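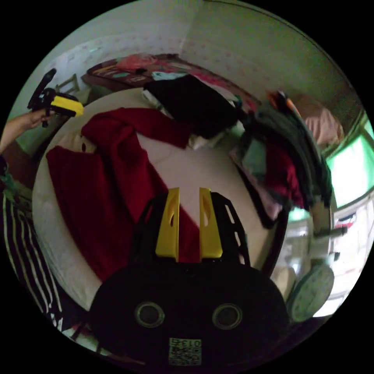 *The bed with its white sheet, dark red cloth on top.*

# Skikura fitted sheet: a sceptic's review

Jan 13, 2019

I don't believe in luxury bedding. I believe in sheets that stay on the mattress, survive the dryer and don't cost more than the mattress did. So when the Skikura people started promising "a sheet that never lets go," I rolled my eyes and ordered a set anyway, at full price, from the Brendix store out by the highway. No discount code, no free sample.

The pitch goes like this. A normal fitted sheet has elastic in a thin channel around the hem. Skikura says it uses a wide band that runs all the way around, plus deeper pockets, and that the fit is good on anything up to 18 inches thick. My mattress is thinner than that, topper included, so I figured it would be an easy test.

## Putting it on

First problem: which side is the short side? The care label is supposed to go at the bottom left corner. The package insert says so, in gray type on a slightly lighter gray. I got it wrong the first time and fought with the last corner for a good while before I turned the thing around. My old Wokska sheets have a strip of colored thread along the foot end, which must cost them next to nothing.

Once it's the right way around, it goes on fine. The band is strong, maybe too strong. On the topper side it pulled the foam corners up into little humps, and I had to reach under and flatten them with my hand. A heavier mattress with no topper probably wouldn't care.

## Does it let go?

Yes. Of course it does. It took longer than the Wokska, I'll give it that. The old sheet would pop a corner off most nights, always the one by the wall. The Skikura lasted until the second week, then the same corner came up while I was asleep. It has happened one more time since then. That's a real improvement and I'm not going to pretend it isn't, but "never" is a word I take literally when it's printed on a box in letters that size.

I sleep badly and I turn over a lot. If you lie down flat and wake up in the same spot, you might get your "never." You might also get it from a cheap sheet.

## The fabric

It's cotton, sold as percale, and it feels like percale: crisp, a bit papery at first, cool when you get in. In January that last part is not a selling point. I ended up with extra layers on top just to take the edge off. It should be great in summer – I'll find out.

The box also brags about thread count. I ignore thread count. Companies get to big numbers by counting the plies in each yarn, and I've seen a set marked at 2,000 that felt like a raincoat. Skikura's number is modest, and I trust it a little more for that.

After washing it wrinkled badly. If you pull it out of the dryer the second it stops, it's passable. If you forget, like I do, it looks like a road map until you've slept on it for a few nights. The white has stayed white so far. I wash it with other whites and nothing red goes in that load, so it hasn't had a hard life.

## Pilling, seams, all that

No pilling yet. There's a loose thread at one corner seam that I snipped, and another one has shown up right beside it. I don't like that. The corner is where all the strain goes on a sheet with a band this tight, and if the seam gives out in a year, the rest of the sheet is a rag.

The two pillowcases in the set are better made than the sheet. They have a deep fold at the open end and the pillow stays inside.

## What I'd buy instead

I've also slept on the Babalola set, which is softer and warmer and slides around more. If a cold bed bothers you, get that one and a pair of clip straps to go under the mattress. The straps are ugly and they work. They'd probably fix the Wokska too, and I already own the Wokska.

**Good:** strong band, cool fabric, nice pillowcases

**Bad:** wrinkles, loose threads at the seam, unreadable insert, the word "never"

I'm keeping it, mostly since Brendix won't take back bedding once it's been opened. Would I pay full price again? Nope. At nearly half off I'd think about it.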